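Memory for the Cullum office computers

The desktop computers in the Cullum office are old but they still do their work, so we decided to keep them and put more memory inside. Many of you asked how it is done and whether you can do the same at home with a similar machine. The answer is yes, with a little patience.

First shut down the computer, pull out the power cord and press the power button once more. Lay the tower on its side and take off the side panel. Work on a clear surface, and keep the small parts in a tray so they do not roll away. Touch the metal of the case before you pick up a module – static electricity can damage the chips.
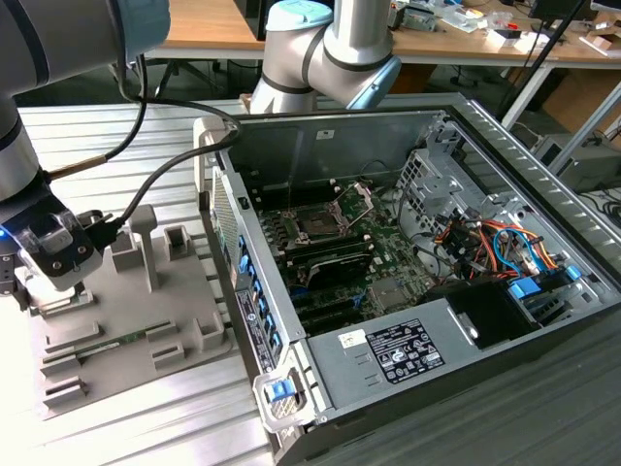

Cempaka Lubis writes that she tried this in May and the computer only beeped at her. She had not pushed the module down far enough, and on the second try it started normally. Thank you, Cempaka, this happens to many people. Press on both ends until the clips close.

Please check the type of memory before you buy. A module of the wrong type has its notch in another place and will not go in, so never force it. Pasaribu keeps a list of the models we have, and old modules can be left in the box at the Dekitwood desk until 11 August 2023.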